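August, evening

Went back through the county vote tonight. The partnership registry passed in Ukadlow by 18, which is less than I expected after all those months of knocking on doors. Andmont turned it down again. Orvokki Ahonen called from the hall at nine and read me the count, 1,165 in favor, then had to read it again over the noise.

She and Fletine are driving in to sign on the first morning the clerk's office takes forms. They have been together 30 years – longer than my parents managed. The fee is 100 dollars. I said I would stand as witness and now I need a clean shirt.

Wrote a short note to Oksanen, who voted against it last time and changed sides. Kept it polite. 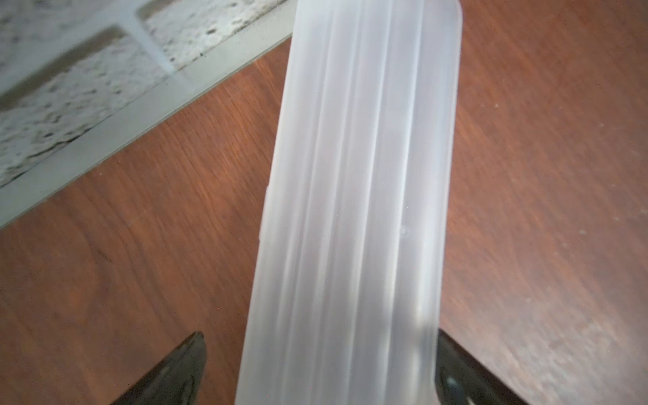

Does the registry count as marriage? It covers hospital visits and county benefits, and the rest is still up to the state.

Bed late. Rain on the porch roof.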